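Workshop notebook, January 4, 2024

Hide glue again. I know, I know. I said in the fall that I was done fussing with it and would go back to the bottled stuff for everything except fingerboards, and then Rowena came by with the tenor guitar and here we are.

For whoever is reading over my shoulder: the tenor is a Luvetton, a little ladder-braced thing from a shop that only built them for a few years. The bridge has lifted at the back edge (you can slide a sheet of paper under it most of the way to the pins) and two of the back braces buzz when you knock on them. Somebody has been in there already with white glue, and a lot of it. It runs down the inside of the back like candle wax. I could have cried.

So the first job was getting the old glue out. I tried warm water on a cotton swab first and gave it ten minutes under plastic wrap. It softened to something like chewed gum and came off with a dull chisel, but it took forever and it swelled the spruce a bit along the grain. Second try was white vinegar, warmed. Much better! It went cloudy right away and I could lift it in strips. Wiped down with plain water after, then a dry rag, then I left the whole thing alone with a fan going. Jong-dae says vinegar makes hide glue grab poorly if you don't rinse it well, so I rinsed twice and I'm going to let it sit overnight before anything goes back on.

While it dried I did the glue tests I've been putting off. We have two jars left from the Calimlim order and a new bag of the Fullura granules that Eusebio brought back, and I wanted to know if they behave the same before I put either of them under a bridge that has to hold string tension. Soaked both in cold water until they'd swelled all the way through, then into the pot. I kept it just under the spot where it starts to smell.

The Calimlim is what I'm used to. It strings off the brush, goes tacky between your fingers while you're still thinking about it, and gels fast. Too fast for me this time of year, with the shop as cold as it is in the morning. The Fullura is thinner at the same mix and stays open longer, maybe long enough to get a clamp on without swearing. I glued up scrap pairs with each, spruce to spruce and spruce to rosewood, rubbed joints with no clamps, and set them on the shelf over the radiator with the jar names penciled on the end grain. 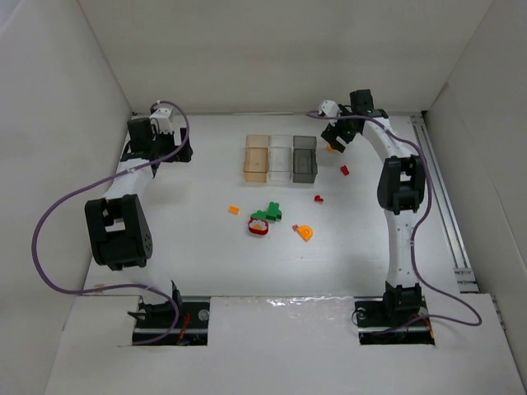 Notebook kept by Glória Lobo, repair bench

Back after lunch. The spruce pairs had set up enough to handle but I made myself leave them. Last time I broke my test joints the same afternoon and learned nothing except that wet glue is weak.

Spent the time on bridge clamping instead. The soundhole on the tenor is tiny and my deep clamp won't go in past the first brace, so I made a caul from a maple offcut with a notch cut out to straddle the brace. First one was too tight and wanted to sit crooked. Took it to the sanding board (200 grit, because that's what was on it) and got it down to a slip fit. Waxed the face so it doesn't become a permanent part of the instrument. Then I did the dry run, three times through, with a stopwatch going. The first time was a comedy. By the third I had the bridge down, caul in, clamp snug and the squeeze-out wiped before I figure the Calimlim would have gelled, but only barely. With the Fullura I'd have time to spare.

One thing I want to remember: warm the bridge AND the top. I've always warmed the bridge and forgotten the top, and a cold top will chill the glue the second it lands. I'm going to try the hair dryer on low, moving all the time, with a piece of cardboard over the finish. Ronaldo uses a heat lamp for this but he's braver than I am, and the lacquer on this one already has a few spots that look soft.

Also moved the hygrometer. It was hanging by the door and reading whatever the hallway was doing. It's on the post by the bench now, please leave it there – it's the only one we've got that I trust.

Tomorrow: break the test pairs, look at the surfaces, decide on a glue. If the spruce tears before the joint lets go on the Fullura pairs, that's the one I'll use. Then the braces first and the bridge last. Rowena isn't in a hurry, but she did ask twice if it would be ready to play by the end of the month, so she's a little bit in a hurry.

Need to order: brushes, the small ones. Wax paper. More swabs.

Comments

Ronaldo Rivera
It's not bravery, I just use the lamp from farther away than you'd think. Come look before you do the bridge. And the Fullura likes a little less water than the bag says, I'd try it thicker.

Jong-dae Na
Glad you rinsed twice. Could you save me one of the rosewood pairs? I'd like to break it after a couple of weeks and see if it's any different.

Rowena Dumlao
I am not in a hurry!! (Is it ready?)

Eusebio Figueroa
There's a second bag of the granules in the bottom drawer, behind the fret wire. Small brushes are in there too, I think.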